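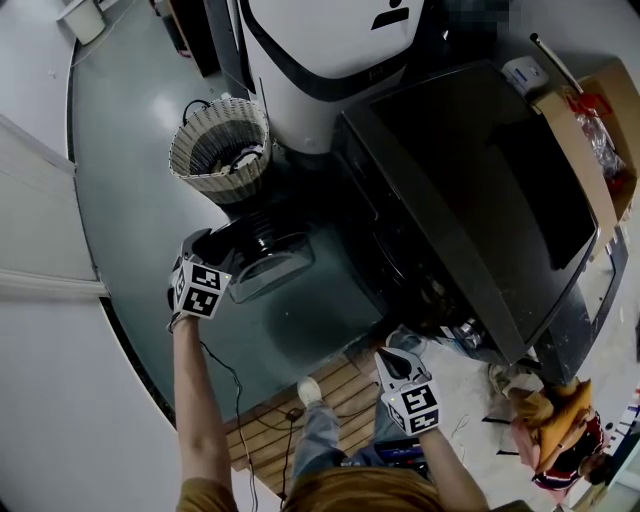
Photo: taken during the hand-held gripper demonstration, Drendow open day

Student project report: our visit to the Drendow open day

For our second-year project we had to go and look at a place where people work with robots, then write up what we learned and what we would do differently in our own build. I picked the open day at Drendow, mostly as it was one bus ride from college and the leaflet promised you could have a go at things. I'm very glad I did!

I should say what I went in with. Our group is building a small sorting arm (we call it Fleltness, don't ask, it was a spelling mistake that stuck) and it is supposed to pick up household bits and put them in the right tray. Since November we had been teaching it by typing in positions, one after another, and it was painfully slow. We had 223 positions saved and it still couldn't pick up a glue stick reliably. So my main question for the day was how other people get a robot to learn a movement without typing the whole thing out.

The morning was talks. The first was a general welcome, the second was by a team from Haslinger about motors, and I'll admit a fair bit of it went over my head. I did write down one useful thing, which was to check the slack in each joint before blaming the software. We had never done that. When I got back I tried it on Fleltness and the wrist joint wobbled like a loose tooth.

After lunch came the demonstrations, and the hand-held grippers were the part I'd been waiting for. You hold one in each hand, and the idea is that you do the job yourself, the way you naturally would, while the movement is recorded so that a robot can learn from it later. The grippers have white blocks on them printed with black-and-white square codes, a bit like the ones you scan with your phone. The codes let the software work out where each gripper is and which way it is tilted. I had seen drawings of this in our course notes, but it makes a lot more sense when you see somebody standing there with one in each hand, looking down at what they're doing.

What I liked was how ordinary it all was. I had pictured a spotless lab with everything lined up on benches. The demo space had a big white robot standing at the back, and right in front of it a grey and white striped basket full of tangled black cables. There was an open cardboard box with plastic wrapping in it, and a yellow and red soft toy on the floor. It looked a lot like our project room, and I mean that as a compliment.

I had my own turn too, in a group of 4. My task was to pick up a small sponge and drop it in a tub, over and over, for 20 goes. It sounds easy. The first few were awful - I kept closing the gripper too early and knocking the sponge sideways. You can't feel anything through the fingers, so you have to look properly, and I noticed that I'd started leaning my whole body over the job without meaning to. By the end I had a sort of rhythm going and my arms ached.

The person running the session told us that a messy go is often still worth keeping, especially if you make a mistake and then put it right, as the robot needs to see how to recover. We had been deleting every failed run from Fleltness! She also said their software, Zurton, had been fed 3,000 goes for one folding task, which made my 20 look a bit feeble.

I asked about the square codes, and what happens if your sleeve covers one up. The answer was that the software can cope for a moment if it can still see another face of the block, and after that it loses its place and you bin that go. So the blocks having codes on more than one side is a very sensible bit of design, and we are going to copy it.

What we are changing

We have stopped typing in positions. We're making one hand-held gripper out of a litter picker and a printed block, and we'll record ourselves doing the sorting with it. The block is finished. The litter picker is being difficult, as the jaws don't close evenly, and I've glued a strip of foam to one side for now.

We're also keeping our failed runs in a separate folder with a short note on what went wrong in each. And the wrist joint has a new bearing.

What I would do differently on the visit

I'd take a list of questions on paper. I had mine on my phone and the battery died before the last session, so I never asked how long it takes to set up the cameras, and that is the bit we are stuck on now. I'd also wear something with short sleeves.

Report handed in 10 June 2019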